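Left gripper lets go by itself mid-cycle — anyone seen this?

priston_bench
Posted 3 October 2019

Two-arm cell, phone repacking. Left arm holds the phone, right arm steadies the box tray, then the plastic insert goes in and the screen protector pack on top. Worked fine for weeks. Now the left gripper opens on its own partway thru the lift. No fault on the controller, no e-stop, log says "grip OK" the whole time. 1,974 cycles on these fingers since last change. Dropped two phones so far, one landed on the corner. Not great.

Already tried: new finger pads, re-homed, force up a notch. Same thing.

----

mberhe
Cable. It's always the cable. Does yours loop down along the arm? If it gets tugged when the wrist rolls you get a brownout on the gripper board and it comes back up in open. Too quick for the controller to log.

----

Stodard_Tech
Disagree. Brownout would throw a comms timeout on pretty much anything made lately. I'd look at the force setting. Glossy back phones slide. You think it's opening, it's slipping.

----

priston_bench
It's opening. I watched it. Fingers move.

----

Stodard_Tech
Fingers move AFTER the phone is gone, if you have close-to-width on. Slow it way down and film it.

----

gatch_b
Bienvenido Gatchalian here, I did the cells at Fajardo. We had the same and it was neither. Somebody had set the part-present threshold low to stop nuisance stops, so "grip OK" was true with nothing in the fingers. Log was useless. Check that first, takes a minute. Then believe the log or don't.

And pls stop turning the force up. Cracked a back glass that way, and there's a battery under it. Pinched cell on a bench next to cardboard is a lot worse than a dropped phone.

----

mberhe
^ this. Force is a safety thing. What is it at now?

----

priston_bench
40 N. Was 24. ok ok going back down.

Threshold was at zero!! Don't know who did that. Put it back to default and now it stops with a part lost alarm, so at least it knows. Still lets go tho.

----

lurker_sosport
Are you reaching in to pick the phone up when it drops? With the arms live? Asking cause we had a guy do that at Sosport and the other arm carried on with its step. Bruised knuckles, could of been worse.

----

priston_bench
...once. Yes. Right arm didn't stop, it was still on the tray. Now a drop on either side pauses both.

----

Stodard_Tech
Pause isn't a stop. Somebody hits resume with a hand in there and you're back where you started. Drop the enable before you reach in, every time.

----

gatch_b
Agree with Stodard for once. Pause is fine for the product, no good for fingers.

----

priston_bench
Fair. Changed it, drop = enable off, both arms, key to reset.

Did the slow run at 10 percent. Mberhe gets the point I think — supply at the gripper dips when the wrist goes past a certain angle, fingers open right on the dip. Wiggled the connector by hand with the cell off and it's got play in it. Comms stays up the whole time so no timeout.

----

Stodard_Tech
Comms on a separate supply then. Ok, I'll take that one. Still say your force was wrong.

----

mberhe
Reseat it, strain relief close to the connector, and leave slack for full wrist roll. Don't zip tie it tight to the arm, it'll just break somewhere else. — Meron

----

priston_bench
Reseated and clamped, bigger loop. Running 200 cycles at half speed before I call it fixed, scrap phones only. Bench as it's laid out now:
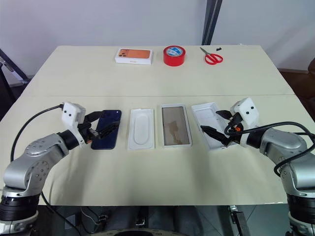
Will post the count when it's done. If it drops even one I'm swapping the whole cable and the connector with it, not messing with it any more.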